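Progress report no. 3 — Sial community baking classes
Aug 5, 2023

Hi Ryota,

Sorry this one runs a bit long, but there's a lot to catch you up on since May! The spring classes wrapped up, the summer ones are in full swing, and the grant from the Prandimano fund is holding up better than I expected when I wrote the budget.

First the kitchen. We moved out of the old hall on Cletavgate and into the ground floor of the Talteck building, and I can't tell you what a difference it makes to have an oven that heats evenly (the old one burned everything on the left side, and we'd all learned to turn the trays without thinking). Rent is the same as before. The landlord threw in the storage closet, so the flour bins don't have to travel home in my car anymore.

The silicone mats came out of the equipment line. I went back and forth on them, but people who've never rolled a pie crust really do like having circles to roll out to, and cleanup goes so much faster.

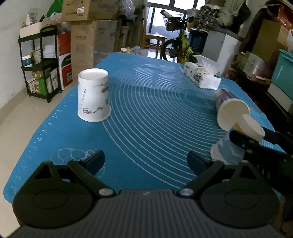
Blue baking mat with printed circles and a ruler down the side.

Money next. We spent $300 on ingredients, mostly butter, and butter has not been kind to us. I'd planned on $200, so I moved the difference over from printing. We've stopped handing out the recipe booklets and just email them now — a few of the older students grumbled, so Lalit Pant prints a copy at home for anyone who asks.

Lalit has also taken over the bread evenings, and they're going great. He teaches slow doughs, the kind you start one night and bake the next, and he's got people keeping their own starters and swapping jars. I sat in on one and came home with far too much rye.

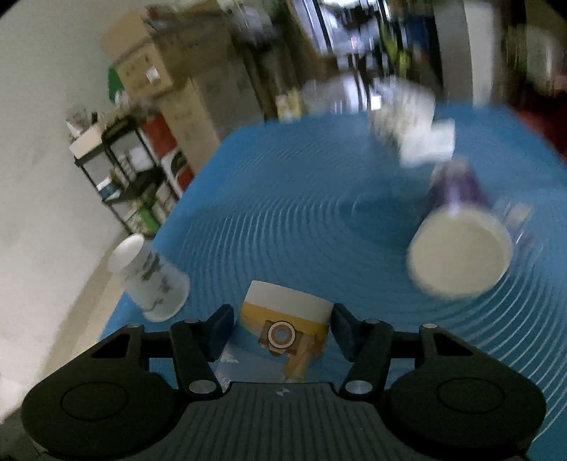 What hasn't gone so well is the teen class. Sign-ups were fine and then attendance fell off once school let out. I think we picked a bad time slot, late afternoon in the heat, and I'd like to try mornings before I give up on it. If that's a change you need to approve, let me know and I'll write it up properly.

Still to do before the next report: get the second oven looked at, find somebody for the cake decorating class, and finish the allergy sheet I promised you last time (it's half done, I swear).

Come by for a bread evening if you're in town!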